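Slide 4: Fitting exercise in around a family

Start with Ljubica's week. Two kids, full-time job at Mivia, no gym nearby. She walks 25 minutes at lunch and lifts weights at home after bedtime.

Pause here. Ask who has skipped a workout this month.

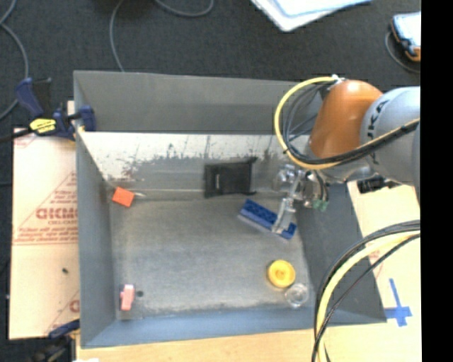
Orange joint and grey arm over the bin.

Slide 5: What counts

Ten minutes counts. Stairs count. Carrying a toddler up a hill counts.
Petrică's group at Palano started in October with 60 parents. Most picked mornings, before the kids were up. Read out his two lines on sleep.

Slide 6: Try this week

Pick one time of day and put it on the family calendar. Tell your partner. Handouts are by the door. Questions until 7:30.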